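Home | Reviews | Training Kit | Coaching | Forum

Filed under: Coaching Tools, Small-Sided Games

Skastero rebound boards: a season with the under-twelves
22 Jan 2019

We bought a pair of Skastero rebound boards at the end of last season, mainly for passing drills with our under-twelves. They get used at both weekly sessions, on grass and on the school's hard court, so this is based on a fair amount of wear.

Each board is a flat panel on a folding metal stand. You can set it upright, so the ball comes back along the floor, or tip it back one notch for a lifted return. Changing between the two means pulling a pin on each side. The pins are stiff when cold and I have taken to doing it before the players arrive.

The return is good. A firm side-foot pass from 7 metres comes back at a pace a ten-year-old can control first time, and it comes back straight. We had the Laltow net before this and the ball went anywhere once the cords had stretched. The Sunico board, which I tried at another club, is livelier but slides on a hard court unless someone stands on the base.

Where the boards have helped most is with receiving on the half turn. I put one at each end of a channel, with a player in the middle who takes the ball off one board, turns and plays into the other. Without the boards that drill needs two servers, and the servers get bored. Now everyone has a go in the middle and the queue moves.

For shooting they are less use. A hard shot shifts the stand, even with the pegs in, and the panel makes a loud crack that the neighbours have mentioned. I would keep to passing and first touch.

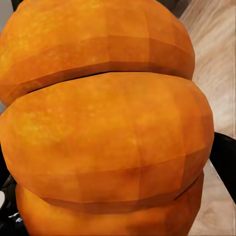
Illia Chornovol found the noise much worse on a sports hall floor, and said his club had put strips of old carpet under the feet, which stopped the sliding as well.

I have since tried carpet on the hard court and it does help, though it needs to be thick. On grass the pegs are enough.

Weight is the other thing to know. One adult can carry a board from the car, but not both at once, and the bag has a single short handle. The stitching on one of ours went in February of last year's trial set, and the replacement bag is the same design.

Good for: passing, first touch, small groups.
Less good for: shooting, indoor halls, long walks from the car park.
Score: 7 out of 10

12 comments | Share | Print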